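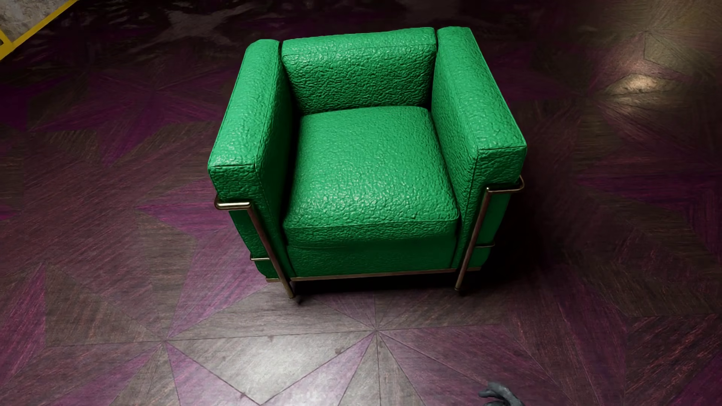 I get asked a lot how I keep my plug-ins from turning a mix into mush, so I finally wrote my tips down. Number one has nothing to do with software. Pick your listening seat and leave it alone! Mine used to roll all over the room, and every time I drifted back a foot the bass changed and I'd reach for the EQ again. A boxy green armchair with thick cushions, standing out on a parquet floor, is lovely for playing records to friends, but those big square arms get in the way of a keyboard tray, and a tall back cushion right behind your ears soaks up some of the top end. I mix on a plain stool now and save the armchair kind of seat for the final listen.

Set your buffer twice

When I'm recording I run the buffer at 128 samples so my singing doesn't come back late in the headphones. Once the takes are done I push it up to 2,000 or as near as the driver lets me (mine only does certain sizes) and the crackling goes away. I keep a sticky note on the monitor because I forget to switch back, every single time.

Label presets like a grocery list

I once had a folder called Pruvov with presets named "good," "good new" and "good USE THIS." Never again! Now it's the instrument first, then the job, then the song: "bass squash Haque." It looks silly, but I can find the thing six months later.

Cut the mud before you boost anything

If a mix sounds like it's under a blanket, try a gentle dip near 300 Hz on the guitars and keys, 2 dB to start. Turn the EQ off and on with your eyes shut. If you can't tell which is which, take it off and go look somewhere else.

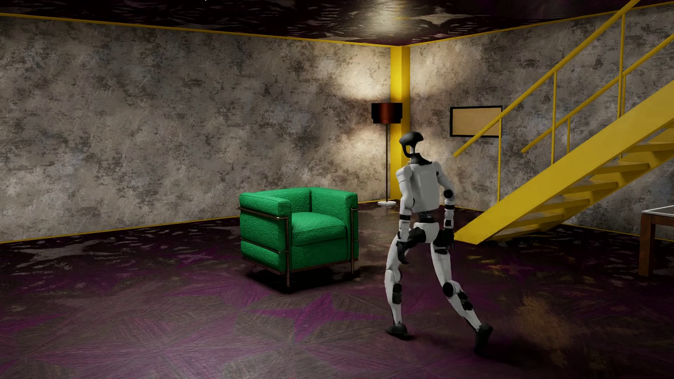

Freeze the heavy stuff

My Brundbridge song had a big reverb on every track and the laptop fan sounded like a hair dryer. Freezing the tracks I'd stopped fiddling with fixed it. Keep the unfrozen version in the session, though, and save under a new name before you flatten anything.

Back up your plug-in installers

When you buy something, drop the installer and the serial number in one folder and copy that folder to an outside drive. I lost a whole July to chasing down old downloads for a song called Cirton, and two of the synths on it I never did get back.

Last updated 6/7/18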